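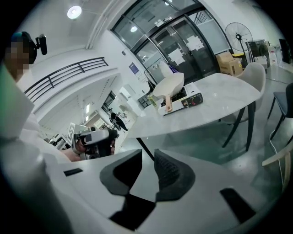 작업 규칙을 작업자의 숙련도에 기대어 쓰면 현장마다 다른 데이터가 쌓인다고 Sabina Kuruc는 이전 판에 대한 의견에서 지적하였다. 같은 의견에는 마커 점검과 중단 기준을 본문 단계로 옮기라는 요구도 들어 있었다. 이번 판의 4장은 이를 반영하여 다시 작성되었다.

Motico 핸드헬드 그리퍼 설정 안내서
4장. 양손 시연 작업 준비 및 운용 규칙
개정일: 2022년 11월 25일

4.1 적용 범위

본 장은 Motico 핸드헬드 그리퍼를 양손에 하나씩 들고 수행하는 시연 기록 작업에 적용한다. 머리 장착 카메라를 함께 쓰는 구성도 포함한다. 고정형 로봇 팔에서의 재생 작업은 7장을 따른다.
조리 기구, 식기, 소형 가전을 다루는 탁상 작업은 본 장의 모든 항목을 적용한다. 바닥 작업과 선반 작업에는 4.4를 적용하지 않는다.

4.2 용어

주 그리퍼: 작업 대상물을 잡는 쪽의 그리퍼.
보조 그리퍼: 대상물을 받치거나 넘겨받는 쪽의 그리퍼. 작업 도중 역할이 바뀌어도 명칭은 세션 시작 시점의 지정을 따른다.
마커 카드: 그리퍼 상부에 세워 고정하는 흑백 패턴 카드.
세션: 기록 시작부터 기록 종료까지의 구간. 일시 정지 기능은 제공하지 않는다.

4.3 그리퍼 점검

1. 그리퍼의 전원을 끈 상태에서 손가락부의 접촉면을 마른 천으로 닦는다. 알코올은 사용하지 않는다.
2. 손가락부를 끝까지 열고 닫는다. 걸림이나 유격이 있으면 해당 그리퍼를 사용하지 않고 점검표에 기록한다.
3. 마커 카드를 거치대에 끼우고 고정 나사를 조인다. 카드가 휘었거나 모서리가 들떠 있으면 교체한다.
4. 마커 카드의 번호를 Drerwood 기록 프로그램의 장치 목록과 대조한다. 좌우 그리퍼에 같은 번호의 카드를 장착하면 위치 추정이 실패한다.
5. 카메라 렌즈를 렌즈 전용 천으로 닦는다.
6. 전원을 켜고 상태 표시를 확인한다. 오류 코드 1276이 표시되면 마커 등록 정보가 없는 상태이므로 3.6의 등록 절차를 다시 수행한다.

참고: 마커 카드 위에 보호 필름을 덧붙이지 않는다. 천장 조명이 반사되어 패턴 인식률이 떨어진다.

4.4 작업대와 주변 공간

1. 작업대가 흔들리지 않는지 손으로 눌러 확인한다. 원형 탁자처럼 다리가 중앙에 모인 작업대는 가장자리를 따라 위치를 바꾸어 가며 누른다.
2. 작업에 쓰는 대상물을 배치표에 따라 놓는다. 배치표에 없는 물건이 작업면에 남아 있으면 치우거나 배치표에 추가한다.
3. 작업자의 이동 경로에 있는 의자를 뺀다. 작업에 필요한 의자는 배치표에 위치를 표시한다.
4. 바닥의 케이블은 벽 쪽으로 정리하거나 케이블 덮개로 덮는다.
5. 유리문, 광택 바닥, 화면 등 반사면의 방향을 확인한다. 반사면에 마커 카드가 비치면 작업자의 위치를 옮기고 시험 기록을 다시 한다.
6. 주변 통로를 지나는 사람이 있을 수 있는 장소에서는 촬영 안내문을 출입구에 게시한다.

주의: 작업자는 기록 중 발밑을 볼 수 없는 경우가 많다. 3항과 4항을 마치지 않은 공간에서는 세션을 시작하지 않는다.

4.5 조리 기구를 사용하는 작업

휴대용 버너와 전기 조리 기구는 무가열 상태로 사용하는 것을 원칙으로 한다. 가열 동작이 필요한 작업은 Baudry 시험실의 별도 승인을 받아야 하며, 본 장의 절차만으로 수행할 수 없다.

1. 가스식 기구는 용기를 분리하고, 전기식 기구는 플러그를 뽑는다.
2. 손잡이 조작을 기록하는 작업이라도 1항을 생략하지 않는다.
3. 팬이나 냄비는 비운 상태로 올린다. 내용물이 필요한 경우 건조 모형을 쓴다.
4. 손잡이가 작업대 밖으로 돌출되지 않게 한다. 시연 중 손잡이 방향이 바뀌는 작업은 배치표에 시작 방향과 끝 방향을 모두 적는다.
5. 유리 또는 도자기 재질의 대상물은 손가락부의 파지력을 낮음으로 설정한 뒤 잡는다.

경고: 기구가 가열된 것으로 의심되면 그리퍼를 접근시키지 않는다. 손가락부 접촉면은 내열 부품이 아니다.

4.6 시야와 자세

1. 머리 장착 카메라의 밴드를 조인 뒤 고개를 좌우로 돌려 밀림이 없는지 확인한다.
2. 양손의 그리퍼를 작업면 위로 들고 기록 프로그램의 미리 보기를 연다. 각 카메라의 화면에 자기 손가락부가 들어와야 한다.
3. 한쪽 그리퍼가 다른 쪽의 마커 카드를 계속 가리면 서는 위치를 바꾼다. 손목을 비틀어 가림을 피하는 자세는 허용하지 않는다.
4. 그리퍼 사이의 간격은 200 mm 이상을 유지한다. 물건을 넘겨주는 동작은 예외로 하되 손가락부끼리 부딪치지 않게 한다.
5. 소매가 손목을 덮으면 걷는다. 장신구는 착용하지 않는다.
6. 얼굴이 촬영되는 구성에서는 얼굴 흐림 처리가 켜져 있는지 확인한다. 이 설정은 프로그램을 다시 시작할 때마다 초기값으로 돌아간다.

4.7 기록

1. 기록 프로그램에서 작업명과 주 그리퍼를 지정한다.
2. 기록을 시작한 뒤 양손을 2초 동안 정지한다.
3. 배치표의 순서대로 작업을 수행한다. 대상물을 놓쳤을 때는 맨손으로 줍지 않고 그리퍼로 다시 잡는다. 바닥에 떨어진 경우에는 세션을 종료한다.
4. 작업이 끝나면 그리퍼를 작업면 위에 든 채 다시 정지한 다음 기록을 종료한다.
5. 결과를 성공, 실패, 폐기 중 하나로 표시한다. 실패한 세션을 삭제하지 않는다.
6. 동일 작업의 연속 수행은 12회를 한도로 한다. 이후에는 그리퍼를 내려놓고 4.3의 2항과 3항을 다시 수행한다.

4.8 즉시 중단 기준

다음 중 하나에 해당하면 작업자는 진행자의 지시를 기다리지 않고 세션을 종료한다.
- 마커 카드가 기울거나 빠진 경우
- 대상물이 파손된 경우
- 작업대가 움직인 경우
- 작업 공간에 예정에 없던 사람이 들어온 경우
- 손목 또는 어깨에 통증이 있는 경우

중단한 세션은 폐기로 표시하고 사유를 적는다. 사유란을 비워 두면 Drerwood에서 다음 세션이 열리지 않는다.

4.9 보관 및 이력

그리퍼는 손가락부를 연 상태로 보관함에 넣고, 마커 카드는 분리하지 않는다. 점검표와 배치표는 세션 묶음과 같은 폴더에 저장한다. Dinderitz 현장은 4월부터 종이 점검표를 쓰지 않으므로 전자 서식만 제출한다. 손가락부를 교체한 그리퍼는 3.6의 등록 절차를 마칠 때까지 사용 목록에서 제외한다.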